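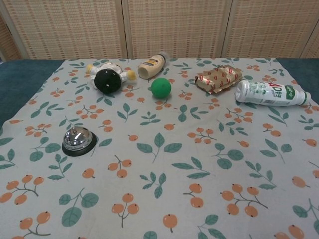

I have been at Kairys for eight years, most of them on returns. If you order a box from one of the shops we handle and send something back, it lands on a table and a person decides what it is and where it goes. Until last February that person was me or one of the other people on my shift. Now it is partly an arm on a rail that we call Sorus, after the name printed on its crate.

A couple of people at my sister's place asked me what it's like, so I'm writing it down once and I'll send them the link.

The thing I had wrong before it came was what the hard part would be. I assumed lifting. Lifting is fine. The trouble is that returns are a mess by nature. A sauce bottle lying on its side is one kind of problem and a foil snack pack is another, with all its creases and shine. A ball wants to roll. A bell has a button on top that you'd rather not have pressed all afternoon. I pick those up without thinking about them, and I had never had to say how I do it. Then for most of the spring my job was to say how I do it, or to show it, over and over, with small things put out on a cloth.

We practice on patterned tablecloths as well as the plain gray mats. The berry one is the one I see most. The system has to tell a green ball from a green leaf, and on a plain mat that never comes up. I got used to the cloths. The break room looks bare to me now.

My days have changed in a few ways. I used to handle 684 items on a good shift, and that number was posted on the wall by the door with my initials next to it. Nobody posts numbers for people anymore. The arm has its own chart on a screen and I can't say I look at it. What I do is set out, watch, fix and write up. When it drops something I note what it was and how it was lying. When it gets something right in a way I wouldn't have, I note that too. Sometimes it takes a bottle by the bottom end, and I would always go for the middle.

My back is better. I'll say that plainly. I used to sit in the car for a few minutes before driving home and I don't do that now. On the other hand, I'm more tired in the head. Watching is tiring in a way that sorting wasn't. When I sorted, I could think about dinner. If I think about dinner now I miss the drop and have to go back through the log.

The talk on the floor has changed too. We used to stand across from each other at a long table and talk all shift. The stations are set apart now, with a folding screen behind mine, and I can go two hours without saying anything to anyone. I asked if we could turn two of the stations to face each other. Raimonds Siliņa, our shift lead, measured it and said the rail wouldn't allow it, but he moved the afternoon break so we all get it at the same time. That helped more than I expected.

People want to know about jobs. There were 22 of us on returns and there are 17 now. The other five weren't let go. Two went to the Lollberg building to do packing, one retired, and the others took the training and work on the maintenance side. I don't know what the number will be next year and I don't think Raimonds does either. When I asked him he said he didn't know, and I'd take that over a speech.

What bothers me more is the new starters. I learned by being bad at it next to someone who was good at it. A new person now learns the screen first, and they can get through a week without having to decide whether something is worth keeping. Then a real puzzle comes in, a bottle with a label in a language none of us reads, say, and they wait for the system to tell them. The system hands it back to us, as it should, and then you have two parties waiting. I've started giving new people a tote to do by hand each morning before anything gets switched on. It isn't in the procedure. So far it hasn't been a problem.

The paperwork still needs work. The write-up form came from the Flotel software and has a box for "object class" with a long list, and no choice for toys with arms and legs going every which way. I put those under "other" and explain in the notes. I've asked for a toy line to be added and was told it's on the list for the next update.

I'm on early shift again next month, 6 a.m. start, so if you email me after eight in the evening I'll answer the day after.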